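April, Monero cell, started 7:50 am

Task is bone sort v3, two arms, blocks go from mat to the orange holder. Blue and green in the front row, red and yellow in the back. Target is 500 good episodes before Bratu gets retrained. Delali driving, me on the log, Kwabena in after lunch to swap.

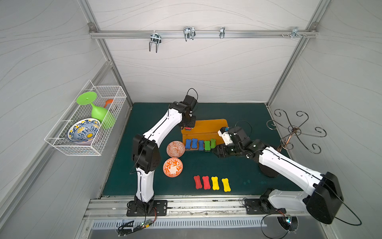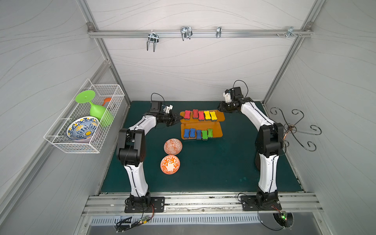 Bone sort v3. First one: left arm has a red over the back left corner, front row in. Second one: five and five.

Order we settled on last time: front row done first, then the back row from the left, three reds then two yellows. Keep it that way for every episode in this set. Kwabena wants random order and I get why, but v2 was random order and the policy dithered over the mat forever, picking up nothing. One order now, random order as its own set later with its own tag. Don't mix the tags. If someone mixes the tags I will find out in three weeks and be very sad.

8:20
First batch of 20. Dropped the first three from the set, Delali warming up, fine by me, she said so herself. They are in the warmup folder, not deleted. After that pretty smooth. She's quicker on the left arm than the right, you can see it in the joint plots: left goes down in one move, right goes down, stops, thinks, goes down again. Don't want the model learning the stop. Asked her to slow down the whole approach on the right so there is no stop in it. Better from the second half of the batch on.

Prompt text for all of these: "put the bones in the holder, blue and green in front, red and yellow in back." Same wording every time. Donden lets you type anything in that field, so copy it from the pinned note, do NOT type it by hand. v2 has "bone" "bones" "dog bones" and one "bnoes".

8:55
Right wrist view froze. Donden kept saying recording, green dot and all, and the stream was one still repeated. Caught it only when I scrubbed the last episode. Had to go back through everything since the restart. Lost 8. Cable was seated fine at both ends, swapped the port on the PC and it came back. No idea. Writing down port 2 is the suspect one, taped over it.

To do: a check in Donden that compares a few consecutive stills on every stream and yells if they are identical. Kwabena says it's ten lines. Putting his name on it then.

New rule till that exists: scrub all streams after every fifth episode. Beginning, middle, end. Takes a minute. Do it.

9:30
Going again. Notes on grasping while I have time.

- Grab at the waist of the bone, never the knob. Knob grasps hold fine on the lift and then twist when the block touches the holder. Every bad placement this morning was a knob grasp.
- Jaws open all the way before going down. Delali half-opens to save time on the blocks that lie close together. Works for her, the policy won't have her eyes.
- On release, open, count one, then straight up. If you pull back while opening the knob catches and the neighbor block comes too.
- Don't go back to nudge a block that's already in. If it's crooked, leave it and mark it C in the log. If it's crooked enough that the next one won't go in then the episode is a fail, mark F, reset.

We keep the F ones. Separate folder, with a time stamp for where it went wrong. Somebody will want them.

Idle arm question came up again. When the left is placing, where does the right go? In v2 it was wherever the driver left it, sometimes hovering right in the left arm's path. For v3: idle arm comes back over its own side of the mat and stays still. Not over the holder. Handoffs are off in this set, if a block is out of reach the reset was bad, redo the reset.

10:15
Resets are the slow part, as ever. Block start positions: Delali was laying them out in a nice neat row every time, long side front to back. Looks great, too easy. Pulled the last batch up side by side and the start poses sit nearly on top of each other. So from here on: use the position sheet. 40 layouts printed, cycle through, tick each one off. Some have rotated blocks, some have them bunched near the front edge. A couple on the sheet put a block where the left gripper can't get flat to the mat, crossed those out in red pen (layouts toward the back left, by the bowls). Need replacements, ask Kwabena for the script that made them.

Keeping the neat rows already recorded. Tag them "row". They're good episodes, there's just enough of them now.

Bowls and basket stay exactly where they are for this set. Same for the stand on the right. Please don't tidy. Somebody tidied during v2 and now there are two backgrounds in there with no tag between them. If we want clutter changes that's v4 and it gets planned.

11:05
Third operator test, meaning me. I'm bad at this. Did a handful, threw out most. One useful thing out of it: the right leader handle has a dead spot at the start of the trigger squeeze, so the gripper does nothing and then snaps. Delali had gotten used to it and stopped noticing. Recalibrated the trigger, zero to full, saved. Snap gone. Delali says it feels mushy now, give it an hour.

Everything before 11:05 has the old trigger cal. Noted it in the session file. Gripper signal is recorded from the follower so should be okay, but if Bratu does something weird with closing on the right side this is where to look first.

Lunch

1:10 pm
Kwabena driving. Very different style from Delali, which we want. He goes in steeper and he's got a habit of moving both arms together, left placing while right is already going down for the next one. Faster by a lot. But see idle arm rule above!! Talked it over by the whiteboard. Decision: both arms moving is allowed if the front row blocks are being done and the arms are on their own sides. Not allowed for the back row, too tight, he clipped the left wrist cable with the right one twice. Tagging his as "dual" so we can split later and see whether it helps or hurts. I think hurts. He thinks helps. Loser buys.

Cable loops on the wrists — the left one is getting close to the gripper body when the wrist rolls all the way in. Re-tied it a bit higher. Check before each batch, by hand, power off on that arm.

1:50
New blocks. Zedden sent the second bag and the yellows are a shade off from the ones we've got, more mustard. Not opening a color debate in the middle of a set. Old blocks only for v3. Bag is in the drawer labeled, leave it closed.

2:30
Stopped to look at length of episodes. Delali is steady from one to the next. Kwabena's vary a lot, short when all goes well and long when he misses and goes back. Misses are ok! A miss followed by a clean second try is worth having, v2 had almost none, and the policy would close on air, lift nothing, and go place the nothing. Told him to stop marking those as F. A recovered miss is a good episode, mark R. Went back and fixed his first batch from F to R where it applied, checked each one by scrubbing.

So codes, final, putting them here so there's one place:
G good
R good with a recovered miss
C good but a block sits crooked
F fail
X recording problem, don't use

C counts toward the 500 for now. Will look at how many there are at the end and decide. If it's a big pile they come out.

3:15
Light. Afternoon sun gets in on the right side of the room and the wavy pattern on the cell walls washes out on one view. Not terrible. Pulled the blind. Exposure is locked so morning and afternoon should match but the first few of Kwabena's are a touch brighter, compared them next to Delali's on the big monitor. Leaving them in, a little light change is ok. Exposure lock is the thing to not touch. It resets if you unplug the overhead one, so if you unplug it, load the saved profile again ("monero_day") before recording anyhting.

4:00
Quick sanity run of old Bratu on the new layouts, just to see. Left arm only, front row. Went to the right block most tries, grabbed the knob nearly every time. Fits with what we saw in the v2 data, lots of knob grasps in there. So at least it learns what we show it. Good argument for being picky today.

Also it never used the right arm at all when we turned both on. Sat there parked. v2 was mostly left arm, the right only did the far blocks. Checked today's split and it's better, not even. Delali to start with the right arm on the first block tomorrow for one full batch, whenever the layout lets her.

4:40
Stopping. Good count at end of day is more than 40 short of where I wanted to be. The frozen stream and the reset sheet ate it. Uploading now, leave the PC on overnight, Donden copies to the server and then verifies, do not close the lid on it like last time.

Left for tomorrow
- Kwabena: still-stream check in Donden
- Kwabena: replacement layouts for the crossed out ones
- Delali: right-arm-first batch
- me: split today's files by tag, confirm the codes match the paper log, chase the ones where I wrote something I can't read
- somebody: new tape for the holder base, it creeps toward the front after a lot of placements. Measured it against the pencil marks at 4:30 and it had moved, pushed it back. Check every batch till it's taped
- port 2, find out what's wrong or leave it taped

Trigger verdict from Delali at the end of the day: "fine I guess."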